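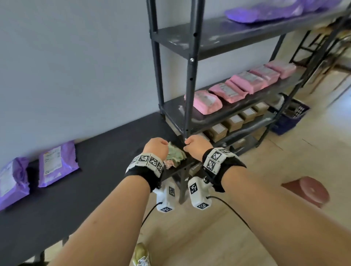 *Pink parcels on the middle shelf, at the long table.*

## The Nundcombe Parcel

Rozália Šindelář had run the shop from the back room in Drekdale for 6 years, and in that time she had lost one parcel. She told people this when they asked about postage. It had been a pair of child's mittens, and she had knitted another pair and sent them the next morning.

So when the woman in Nundcombe wrote in November to say that her parcel had come and there was nothing in it, Rozália read the message twice and then went and looked at the shelves.

"Nothing in it at all?" said Prakash Warrier. He was at the long table with his sleeves pushed up, folding tissue.

"She says it was sealed and it had the right label on. She opened it and it was empty."

"What was it meant to be?"

"A shawl. The grey one with the border."

Prakash thought about it. He had been working for her since the spring, mornings only, and he remembered most of what he packed. He remembered the grey shawl. It had been awkward to fold, and he had done it over again to get the border on the outside.

"I wrapped that," he said. "I put it on the shelf for you to bag."

"And I bagged it."

"Well, then."

"Well, then," said Rozália, and she sat down on the step stool.

The mailers were pink. She had bought a box of 900 of them when she started, because the man was closing down his warehouse in Trorstead and wanted them gone, and she had disliked them from the first day. They were the pink of cheap sweets. She had meant to use them up and buy brown ones. But customers took to them. They wrote to say they had seen the pink parcel through the glass of the door and known what it was, and when the box ran out she found herself ordering the same again.

They puffed up when you sealed them. You could press the air out, and she did with the big ones, but a small thing in a pink mailer always felt like more than it was. She picked one up now and squeezed it. There was a hat in it. She could feel the hat, but only when she pressed.

"You could seal one with nothing in it," she said. "You could put it on the shelf and it would look like all the others."

"You'd know when you picked it up."

"Would you? If you were carrying a whole armful?"

Prakash put down the tissue and came round the table. He took an unused mailer, sealed it, and set it on the shelf next to the hat. They both looked at it. He moved them about, then asked her to turn her back, and moved them about again.

She turned round and chose wrong.

"All right," said Prakash.

She wrote to the woman in Nundcombe and said she was sorry, and that she believed her, and that she would either send the money back or make another shawl. It cost 30 pounds in wool, which she left out. The woman answered within the hour. Her name was Alva, she said, and the shawl had been for her sister, who was cold all the time now and had picked it out herself from the pictures. She would rather have the shawl. Was there any chance of it before Christmas?

Rozália said there was. Then she went through the cupboard and found that she had no more of the grey.

"So the shawl's still here," Prakash said the next morning. He had been thinking about it at home. "If you posted her an empty one, the shawl never left. It's in this room."

"I've looked."

"You've looked on the shelves."

"Where else would it be?"

They took the room to pieces. She had not meant to, with orders waiting, but once the bottom shelf was clear it seemed silly to stop there. They pulled the boxes of yarn out into the passage. Prakash lay on the floor with a torch. He found a tape measure that she had accused her nephew of taking, and a good deal of fluff, and a button that matched nothing. She went through the bags of oddments, and these took the longest, for she never labelled them. There was a bag of sleeves. There was a bag of squares from a blanket she had given up on, and she stood for a while with one of the squares in her hand, wondering why. It was a nice blue.

"Keep or throw?" said Prakash, holding up a knot of carrier bags.

"Keep. I use those."

"What for?"

"For keeping things in."

By noon the passage was full and the room looked larger than it had any right to. The shelves were streaked where the boxes had been dragged over them. There was no shawl.

Rozália made tea and they drank it standing up.

"Tell me what you did," she said. "From when you folded it."

"I folded it. I folded it again. I wrapped it in tissue and put the sticker on. Then I put it down there, on the end, and I went home. It was gone twelve."

"And I came in after lunch and there were the things to be bagged, and I bagged them." She stopped. "I didn't bag them. I did the labels. I did the labels first, because the printer was behaving. I stuck them on the mailers and went down the row filling them."

"So if there was one more mailer than you had things to put in —"

"Then I'd have noticed."

Prakash drank some of his tea.

"The phone went," said Rozália. "My sister rang. I was on the phone with her and I was sealing them with the other hand."

They were quiet. It was no use being cross about it. Her sister always rang after lunch.

"So where did I put it?" she said. "If it wasn't on the end."

Prakash went out into the passage. She could hear him shifting boxes. He came back with the order book, the paper one she kept in case the computer failed, and turned to the page.

"Trorstead," he said. "There was a Trorstead order the same day. A big one, 22 balls of the cream, in a box. You told me to leave the lid up in case you wanted to add a card."

"I did add a card."

"Where was the box?"

She looked at the end of the shelf, and then at the floor beneath it.

She rang Trorstead herself. It was a woman who ran a knitting group in a church hall, and she was delighted to hear from her. Yes, the cream had come. It was lovely to work with. And they had all been so touched by the present.

"The present," said Rozália.

"The grey shawl! We didn't know what to say. We were going to send a card, but you know how it is. We've been taking turns with it. The hall's perishing."

Rozália held the phone against her shoulder and looked at Prakash, who had started carrying the boxes back in.

"I'm so pleased you like it," she said.

When she had hung up she sat down on the stool again. Then she got out the catalogue and turned to the page for grey, and asked him to see whether there was any of the border colour left in the bag with the sleeves.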